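Findville Break Rooms to Get Restocked Supply Counters

Menon Facilities Services has begun a tidying program for the staff refreshment counters at its Findville site.

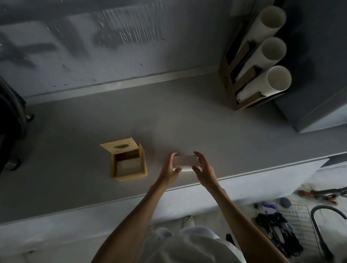 The program started in April and covers four break rooms used by employees on the day and evening shifts. Each room will keep its existing gray countertop and wall-side cup rack, and small supplies that had been left along the counters will be moved into open-top boxes of light wood with hinged lids. The boxes are intended for napkins, stirrers, sugar packets and similar items.

"Staff asked for counters they could set a lunch down on," said Retno Osman, who manages shared spaces for Menon. "Most of what was in the way belonged in a cupboard or a box, and there was no agreed place for it."

Under the new arrangement, paper cups will be kept in the rack at the end of the counter. Refills will be stored in the cabinet alongside and brought out at the start of each shift. Employees are asked not to stack cups loose on the counter, and to close the lid of the supply box when they have finished with it.

The boxes were ordered from Woner, a local joinery shop, at a total cost of $600. A further $400 has been set aside for replacement cup racks should any of the present ones need to be taken down. The company uses 2,000 paper cups at the site in a typical month, and Osman said the storage plan was drawn up with that figure in mind.

The walls behind the counters are also due for attention. In the room where work began first, the gray paint is scratched and scuffed along the length of the counter. Repainting has been scheduled with Drornance, the contractor that already maintains the corridors and stairwells in the building. That work will be carried out after 6 p.m., one room at a time, and the counters will be cleared beforehand.

Rooms will remain open during the day while the supplies are being sorted. Personal mugs, food containers and other belongings found on the counters will be placed on the shelf by the door and held there until the end of the month. Items still unclaimed at that point will be taken to the front desk.

Employees who would like a particular item stocked in the boxes may leave a written request at the facilities office on the ground floor. Requests received before the second delivery of boxes will be considered for all four rooms.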